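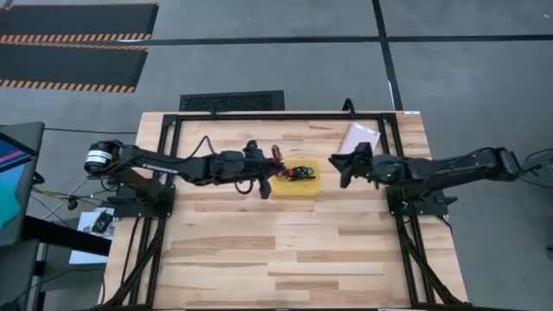
Womit pflegt man eine Tischplatte aus verleimten Ahornleisten? Mit Hartwachsöl, dünn aufgetragen, zwei Gänge mit Zwischenschliff, danach nur noch Nachölen bei matten Stellen.

21.03.2024

Platte heute geprüft. Richtlatte quer zu den Leisten angelegt, Lichtspalt in der Mitte kaum sichtbar, zum rechten Rand hin etwas größer. Noch kein Anlass zum Nachschleifen. Längs ist alles plan. Luftfeuchte laut Hygrometer höher als Anfang des Monats, das Holz arbeitet also in die erwartete Richtung.

Das Öl von Brurneo ist nach der zweiten Schicht gut durchgehärtet. Fingerprobe ohne Abdruck. Die erste Schicht hatte ich im März zu satt aufgetragen, zwei Stellen klebten noch am nächsten Morgen und mussten mit Vlies abgenommen werden. Verbrauch bisher 301 ml, Rest in der Dose reicht für die Unterseite. Die Unterseite ist nach wie vor unbehandelt, was auf Dauer schlecht ist — einseitig geölte Platten schüsseln.

Gelbe Schale: bleibt auf dem Tisch. Kleinteile rollen auf der geölten Fläche leichter weg als vorher auf dem rohen Holz, der Rand fängt das ab. Durchscheinend ist praktisch, man erkennt von der Seite, ob noch etwas drinliegt. Neue Regel für mich: abends leeren, dann erst Licht aus.

Das Spiralheft liegt weiter oben rechts. Eintrag von heute dort nur in Kurzform, Maße hierher: Diagonale A 1085 mm, Diagonale B identisch. Der Rahmen ist damit im Winkel. Schrauben am Profil nachgezogen, eine ließ sich eine Vierteldrehung weiterdrehen, die übrigen saßen.

Offen:

- Filzgleiter von Vurkilden bestellen, Packung zu 20
- Unterseite ölen, dafür muss die Platte vom Gestell
- Vlies nachkaufen, Körnung wie zuletzt
- Öllappen ausgebreitet trocknen — hängen jetzt draußen am Geländer

Um 50 Minuten länger geblieben als geplant. Morgen zuerst die rechte Kante noch einmal messen, bei geschlossenem Fenster.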